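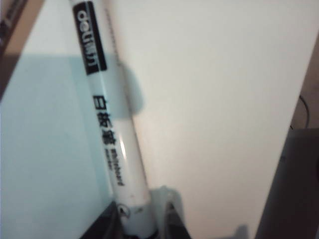 Marker ghosting on old whiteboard, what gets it off?

Posted by Kane Quinlan, October 2025

Took over a classroom in July, big whiteboard on the back wall, came with the room. Writing won't come off properly any more. Grey smears, and you can still read last year's timetable if you stand to the side. Tried dry rubber, damp cloth, washing up liquid. Bit better for a day then same again. Replacement is 1470 from Nerkumell and the school won't pay that. Is the board finished or is there something I'm missing? Somebody at work said go over it with furniture polish, sounds wrong to me.

Kanako Katayama

Don't use the polish. Leaves a film and the next lot of ink sits in it. Same with washing up liquid if you don't rinse, might be half your trouble.

What I'd do. Isopropyl alcohol, the 70-odd per cent sort from the chemist, on a microfibre cloth. Small patch first, in a corner. Leave it wet a few seconds, wipe, turn the cloth over, wipe again. Then plain water, then dry it. Windows open. For really old writing go over it with a fresh dry-wipe pen and rub it off straight away, the new ink loosens the old stuff. Do that before the alcohol, not after.

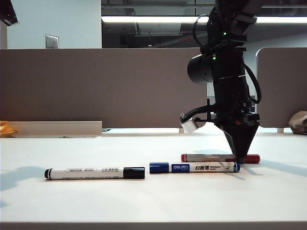
How often should the board get a proper clean?

Once a week if it's used every day, and the felt rubber wants washing too, becuase a dirty one just spreads ink about.

Couple of other things. Red is the worst for staining, in my experience anyway, so don't leave red up over the holidays. And store your pens flat. Tip up and they dry out, then people press hard and scratch the surface.

Refugio Robles

had this, used a magic sponge thing, came up lovely. ruined it though, went dull within 4 weeks and now nothing wipes off. so dont

Murray Nguyen

Depends what the board is. Try a fridge magnet. If it sticks you've probably got enamel or painted steel, and enamel will take years of abuse. No magnet, likely melamine, and that just wears out, five years in a busy room if you're lucky.

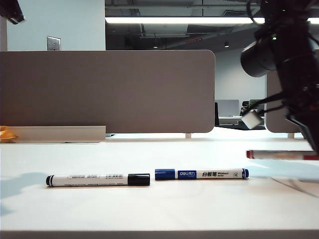

Ours at the Turcotte Road site was melamine and past saving, so we covered it with stick-on whiteboard film. 74 quid for the roll. Two people to put it up, start at the top, squeegee as you go, prick any bubbles with a pin. Not perfect, there's a crease by the door, but it wipes clean and it's done four terms now. Clean the grease off the old board first or teh edges lift.

Wouldn't bother with whiteboard paint, needs days to cure and you can see the roller marks.

Kane Quinlan

Magnet doesn't stick, so melamine. Will give the alcohol a go at the weekend, then look at the film. Thanks both. Does the film come off again if we move rooms?

Murray Nguyen

Comes off with a hairdryer, slowly. Can't reuse it after.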